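Folding corner, April 14, 2021

In March we asked readers of the Jasarura newsletter how they fold a soft shirt. First rule: lay the cloth on a smooth, light surface.

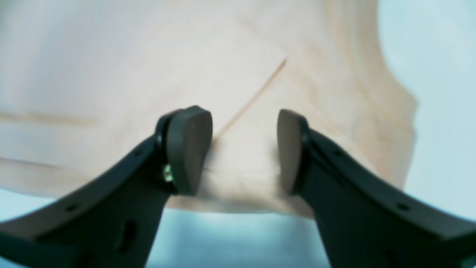 Then open it wide and press the wrinkles out with flat hands – from the middle to the ends. 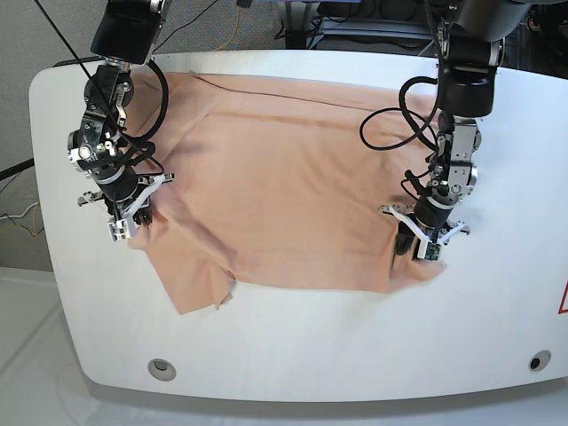
Loose parts come next. Bring them in before you make the long fold, and hold both ends while you do it.

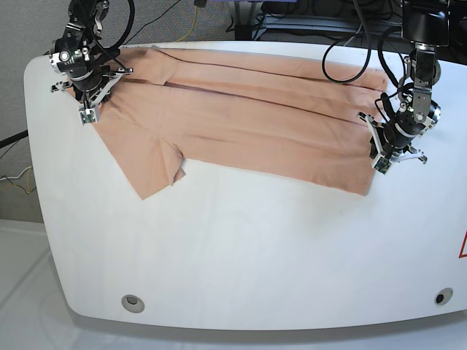

Grimshaw wrote to us that long folds first are better, and that a drawer holds 12 shirts this way.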